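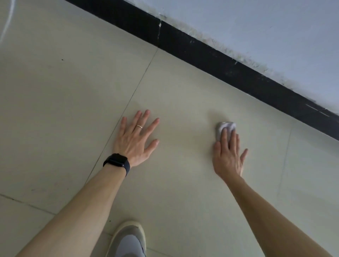 Figure 6.1 Wiping a tile floor by hand with a folded cloth. One hand works while the other rests flat on the tile.

CHAPTER 6
Hard Floors: Tile, Grout, and the Edges of a Room

In this chapter you will learn to
tell glazed ceramic tile from unglazed tile and natural stone
choose a cloth, a mop, or a machine for a given floor
mix and apply a neutral cleaner without leaving a film
clean grout lines and baseboards by hand
inspect a finished floor in low light

Key terms: glaze, grout, film, neutral cleaner, dwell time, baseboard, spot cleaning

Get down on the floor of any tiled room and look along it toward a window. It is one of the best habits you can pick up in this course, and it takes ten seconds. From standing height a floor can look finished. From a foot above the tile you see the dull ring a wet bucket left, the streak from a mop that needed rinsing, the gray line of dust along the wall. A floor is the largest surface most of us will ever clean, and there is so much to read in it once you get close!

Chapter 5 dealt with carpets and rugs, where soil sinks in and has to be pulled out. Hard floors hold their soil on top, or in the joints between the tiles, and that changes nearly everything about how you work. You will use less water than you expect. You will change it more often. And you will spend a fair part of your time on the last few inches before the wall, where a wide mop head rides up against the baseboard and leaves a strip untouched.

The Otis Street job

We will follow one building through this whole chapter. The Otis Street Clinic has 370 square feet of ceramic tile in its waiting room and 1,161 square feet in all, counting the hallway, the exam rooms, and the small kitchen at the back. The floor was laid in two stages, and the grout in the older half is a shade darker. The cleaning contract belongs to Fung Building Care, a small firm that works the clinic in the evening, after the front desk closes at 6 p.m.

When Fung took over, the clinic's complaint was that the floor "never looked clean." The crew had expected heavy soil. What they found was film: thin layers of cleaner, left behind night after night by someone who mixed it too strong and skipped the rinse. Film grabs dust. It also shows every footprint, so a floor like this can look worse an hour after mopping than it did before. Section 6.3 takes you through the whole recovery, room by room, and it is a very satisfying piece of work to follow.

Why we start with the hand

You may wonder why a chapter on floors begins with a cloth instead of a mop. Your hand is the best teacher you have. Through a folded cloth you can feel grit, a sticky patch, a chipped corner, or the small drop where the tile meets the grout — things a mop handle hides from you completely. Once you know how those feel, you will start to notice hints of them through a mop too.

Spot cleaning by hand is also a real skill with its own place in the job. Fold the cloth in half and then in half again, so that you have several clean faces to turn to. Keep your pressure in the fingertips for a small mark and spread it through the palm for a wider one. Work in short strokes toward yourself, turn to a fresh face when the first one grays, and finish with a dry cloth. Take kneeling pads if you will be down for more than a few minutes. Your knees will thank you at the end of the term.

Tools for this chapter

Each pair of students will need two microfiber cloths, a bucket with a wringer, a soft grout brush, a flat mop, and a neutral floor cleaner. Our practice sheets are written for Prureo concentrate and the Oveck flat mop. If your school stocks something else, follow the label for the mixing ratio and leave the rest of the steps as they are.

Before you read on

Pick one hard floor you walk across every day. Crouch near the wall and write down what you see in the first six inches out from the baseboard, then do the same in the middle of the room. Rub a dry white cloth over one tile in each spot and keep both cloths in a bag with a label. Bring them to class. We will compare them in Section 6.1, which opens with the ways soil travels through a room.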